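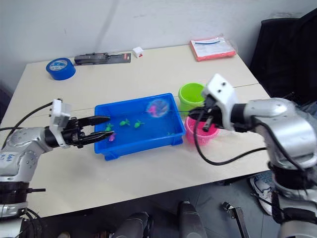

17th November

Second evening on the fish thing and I still don't buy it. The build page on Wastora says the two arms will scoop toys out of a tray of water after 200 practice runs, done by hand, with me steering. I have done 200. I'd call what I have a very slow way to get a table wet. Now the same page says 300 is better, and in the comments someone from Ritlow swears by 1,000. Funny how the number goes up every time a person asks why theirs doesn't work.

The water is my main complaint. Plastic fish drift, and the wrist camera hates shine. Tonight I tried the tub with foam in it as well, which the page calls "adding variety". I call it hiding the fish.
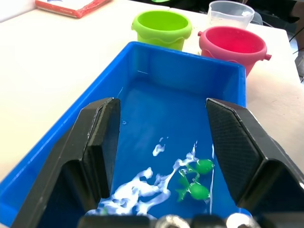 Two fish in the foam, from the wrist camera.

Spent $838 on this so far, counting the Nikine grippers, and not counting the shelf I had to move. The grippers are fine. I'll give them that. It's the software I don't trust - it prints a cheerful little score after each run, and I have yet to see the score go down, even on runs where I know what I saw.

The net is the part I care about. A fish in the mesh proves very little with me doing the steering.
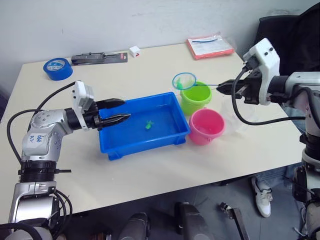 So the real test is to keep my hands off and let the thing choose for itself. I keep putting that off. Must also redo the cable on the left arm, and write back to Janevski about the refund on the spare joint - they want the box, and I threw out the box.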